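December 2022, folding notes

Tried Ankica's fold on the red basketball jersey again, on the grey cushion. She swears any sports top can be done flat in nine moves. I have my doubts — slippery fabric on a woven cushion is a poor test of anything, and the striped trim fights every crease.
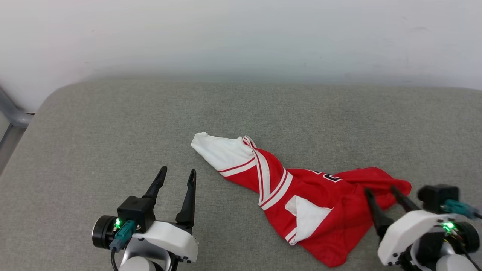 Karthik reckons we should start from the shoulders and ignore the hem. Maybe. He said the same in April about the tea towels and we binned that method. Will try it on the bench before I change the sheet.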